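We use cookies to improve your experience on this site. By continuing to browse, you accept our use of cookies. Accept | Settings

Desktop Refurbishment Program: Progress Report to the Giltent Fund

Jul 25, 2022
By the Program Office, Pruvadbridge Reuse Workshop

This report covers work carried out under the second grant period. It is submitted in line with the reporting terms agreed with the Fund and should be read together with the budget sheet sent separately.

1. Intake and sorting

The workshop has received 539 desktop computers since the start of the grant period. Most came from the Wimeretti office closure, and the remainder from the Lindemann training center. All units have been logged, wiped of data and given a first inspection. Of these, 223 have completed refurbishment and been released to partner schools and libraries. The others are either waiting for parts, in progress on the benches, or set aside for component recovery.

Sorting took longer than planned. The Wimeretti machines arrived without an inventory list, and several pallets held mixed models that had to be separated before any bench work could begin. A standard intake form is now in use and has been shared with both donors.

2. Processor and cooling work

The largest single task remains the renewal of thermal paste. In the older machines the original paste has often dried out, and units in this condition run hot and shut down under load. Each cooler is removed, the old paste is cleaned from both surfaces, and a fresh layer is applied before the cooler is refitted. The processor stays in its socket during cleaning unless there is reason to suspect bent contacts or a poor connection.
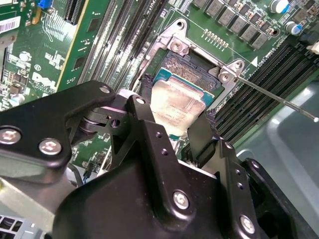 Processor in its socket with old thermal paste residue on the heat spreader; memory slots to the right.

Cleaning is done with lint-free wipes and isopropyl alcohol. Bench staff are instructed to work from the outer edge of the heat spreader toward the middle, so that residue is not pushed into the socket area or onto the board. Memory is reseated at the same stage, and the case is cleared of dust before the cover goes back on.

Nine boards have been rejected for socket damage found at this step. They have been kept for spare parts where possible.

3. Testing

Every completed unit runs a load test before release. Machines that exceed the temperature limit are returned to the bench and the cooler is fitted again. In most of these cases the cause was uneven pressure on the mounting screws -- a fault that the revised work sheet now addresses by setting out the order in which screws are to be tightened.

4. Spending and supplies

Spending is within the approved budget. Paste, wipes and alcohol have been used faster than forecast, and the difference has been met from savings on transport. Replacement fans are still on back order. The supplier has confirmed partial delivery, and 10 units are being held for that reason alone.

5. Next period

The workshop will give priority to the remaining Lindemann machines, as these share one model and can be processed in a single run. The Program Office requests the Fund's approval to move the unspent transport balance to consumables. A revised budget line is attached for signature.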